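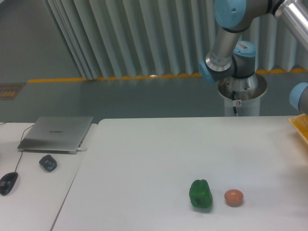
Pfeiffer

Egg baked in a green pepper, for one person

I make this lunch when I have one pepper and one egg left and I don't want to go to the store. In Nornivville, where I live, the store closes early in February, so I learned it well.

What you need:
1 green bell pepper
1 egg
a spoon of cooked rice
a little grated cheese
salt, black pepper, oil

Choose a pepper which can stand by itself. Put it on the table and push it a little with one finger. If it falls, cut a very thin slice from the bottom, but do not make a hole, or the egg will run out into the dish.

Turn on the oven to 400 degrees Fahrenheit. Wash the pepper and dry it. Cut off the top with the stem and keep it. Take out the seeds and the white parts with a small spoon.

Rub the outside with oil and put the empty pepper in a small baking dish. Bake it alone for 15 minutes. In my first tries I skipped this step, and the egg was ready long before the pepper was soft. 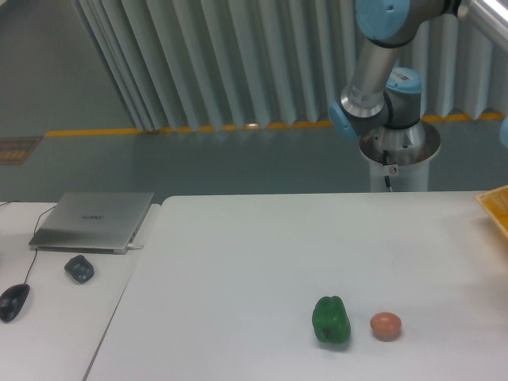

Drimadness wrote in to ask if the pepper can go in the microwave first, and said that three minutes with a spoon of water made it soft enough. I tried it after that. It works, but the skin becomes wrinkled and the taste is more like boiled pepper.

Now take the dish out carefully. Put the rice in the bottom of the pepper and press it down. Break the egg into a cup first, then pour it slowly inside. If your pepper is small, use less rice, so that the egg has enough place. Add salt, black pepper and the cheese.

Bake again for 20 minutes, until the white is firm. For a hard yolk leave it five minutes more. The top of the pepper can bake next to it in the same dish.

Let it stand a few minutes before you eat, the inside stays very hot. I eat it with bread and a little yogurt.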